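**Queue:** Storefront / Catalog import
**Product:** Flolell storefront, Clurer feed connector
**Site:** Salinas warehouse shop
**Severity:** Medium
**Status:** Resolved, monitoring

## Reported problem

The nightly Clurer feed stops before the end of the file. The job is marked "Completed" in the Flolell admin panel, no warning email is sent, and the products after the stopping point keep their old prices and stock levels. The shop noticed on Friday when a customer ordered an item that had been out of stock since the previous delivery.

Expected: all 796 records are read, and any record that cannot be read is listed in the import report.

Actual: the report ends partway through the housewares section. The error count is zero.

## Environment

- Flolell storefront, hosted plan, no custom theme code in the import path
- Clurer connector, current release, default field mapping except for `short_desc` and `finish`
- Feed file: CSV, comma separated, quoted text fields, delivered by SFTP at 2:15 a.m.
- Import job: scheduled for 2:30 a.m.
- Source system: Andeleo inventory, export profile "web-full"

## Log

**Entry 1**

Downloaded the feed file from the SFTP folder and compared its size with the one listed in the Andeleo export history. Sizes match. The file is complete at the source and complete on arrival, so the transfer was ruled out.

Opened the file in a plain text editor. Last line is present and has a line ending. No blank rows in the middle.

**Entry 2**

Ran the import by hand with the same file. Same stopping point as the nightly run. Ran it a second time with stock updates turned off. Same stopping point again. A timeout would normally move a little from one run to the next, and this one does not move.

Shop asked whether the import could be run twice a night as a stopgap. Advised against it. The second run would stop at the same record and would overwrite any corrections made by hand during the day.

**Entry 3**

Split the feed into two files with the header row copied to both. The first file imports fully. The second stops after 7 records and reports "Completed" with zero errors.

The next record in the second file is a serving tray with a side compartment, finish "terracotta," in the housewares section. Its `short_desc` field reads:

```
"Serving tray, 12" main section with side compartment"
```

The inch mark is a straight double quote and has not been doubled. The parser takes it as the end of the field. The text that follows is not a comma or a line ending, and the connector treats the rest of the file as one unreadable field. It discards that field at end of file without raising an error.

**Entry 4**

Checked why this started now. The item has been in the catalog for several seasons. The change history in Andeleo shows that the description was edited in January, when the shop moved from "in." to the inch mark to fit the length limit on shelf labels. The limit for shelf labels is 70 characters. The limit for `short_desc` on the web side is 80, so the old wording would have fit there without any change.

Andeleo uses one description field for both outputs. There is a separate web description field in the product, but it is off by default and the Salinas profile never had it turned on.

Searched the export for other inch marks. Found more in picture frames, shelf brackets and cutting boards. All of them come after the tray in file order, and so none had shown up as a separate failure.

**Entry 5**

Tested three possible fixes on the staging store.

1. Doubled the quotes by hand in the feed file. Import completes. All records read. Descriptions display correctly with the inch mark. Confirms the cause. Not usable as a long-term fix, as the file is rebuilt every night.

2. Changed the export profile to tab separated with no text quoting. Import completes, but several long descriptions contain tab characters pasted in from supplier sheets. Those records load with values shifted one column to the right. Price fields ended up holding finish names. Reverted.

3. Turned on "Escape text qualifier" in the Andeleo export profile. Import completes. All records read. No shifted columns. The setting is under Export > Profiles > Advanced and is not shown unless "Show legacy options" is checked first.

Option 3 selected.

**Entry 6**

Applied option 3 to the live profile at 4:40 p.m. Ran a manual export and import. Read count in the report: 796. Error count: zero.

The earlier zero had been meaningless, so this one was not accepted alone. Exported the live catalog from Flolell and compared SKU, price and stock against the Andeleo file. Two differences, both in stock, both caused by orders placed between the export and the comparison.

Housewares prices are now current. The affected order had already been refunded by the shop.

**Entry 7**

Side effect found during the check: the category page for kitchen items showed old descriptions after the import, while the product pages showed the new ones. This is the Flolell page cache. It clears by itself after the scheduled job but does not clear after a manual run. Cleared it from Settings > Performance. No further action.

Also found that the image column had been skipped for every record past the stopping point, so newly added items had no photos on their product pages. The image importer works from the same parsed rows and needed no separate fix. It was re-run after the main import and finished without errors.

## Open items

- Defect filed with the connector team. An unclosed quoted field at end of file should raise an error, and a run that reads fewer rows than the file contains should not be marked "Completed."
- Shop to decide whether to turn on the separate web description field. If it is turned on, every record starts blank and has to be filled once by bulk copy before the next nightly run. Skipping that step will publish empty descriptions.
- Add a row count check to the morning report. The count is available from the Andeleo export history and can be compared with the Flolell read count without opening either file.
- Supplier sheets still contain tab characters. They are harmless in the current format and will break the feed again if the profile is ever changed to tab separated.
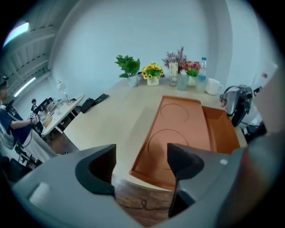
Ticket stays open in monitoring until the scheduled run has finished with matching counts on both sides. If the counts differ, attach the feed file and the import report to this ticket before starting any manual run.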